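Tarnley Court Residents' Association
Minutes of the November meeting

Present: Parveen Akanda (chair), Renzo Gatti, Hatsue Tanabe, Jahangir Haque (minutes)
Apologies: Asanka Thambiah

The meeting opened at 7:05 p.m. in the ground floor lounge.

1. Minutes of the last meeting
Approved with one correction. Item 4 should read "Lammers Street gate," not "Jasden Street gate."

2. Water bill
Renzo reported that the building used 281 units of water last quarter, up 40 on the quarter before. The meter was read twice and the figure stands. The plumber from Jasden checked the main and found no leak between the street and the riser. He thinks the likely cause is toilets that keep running after a flush. Renzo has a packet of dye tablets and will leave one outside each door with a note. Residents put the tablet in the tank, wait, and look for color in the bowl.
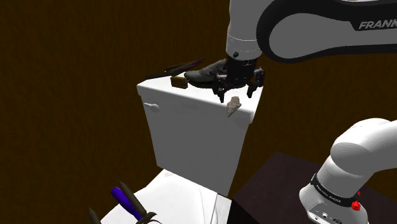 Item 2: toilet tank with the lid on.

Hatsue asked who pays for a new flapper. Agreed that the association pays for the part and the owner pays for any labor. Parveen to check whether the lease says anything different for rented units.

3. Lammers Street gate
The latch has been replaced. The closer is still too strong and two residents have complained about it. Jahangir to call the installer again. If there is no answer before the next meeting we will get another quote.

4. Rorkari contract
The cleaning contract with Rorkari ends in the spring. They have offered to renew at $90 a visit, with the stairwell windows included. Hatsue said the back stairs were missed twice in October. Agreed to raise this with them before signing. Asanka sent a note in favor of renewing.

5. Restroom off the lounge
Hatsue proposed a lower-flow toilet when the restroom is redone. Renzo would like to see the results of the dye test first. There was some discussion of lid styles and no decision. Carried over.
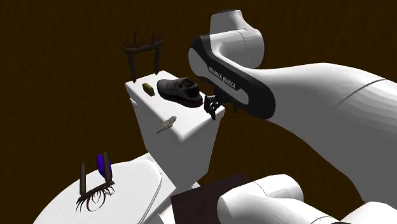

Item 5: white toilet, seat lid closed, brown wall behind.

6. Bike room
Untagged bikes will be moved to the storage cage after notice is given. Unit 9 has asked for a second hook. Approved.

7. Other business
The hallway light on the third floor is out again. Renzo to replace it.

Meeting closed at 8:20 p.m. Next meeting in January, same room.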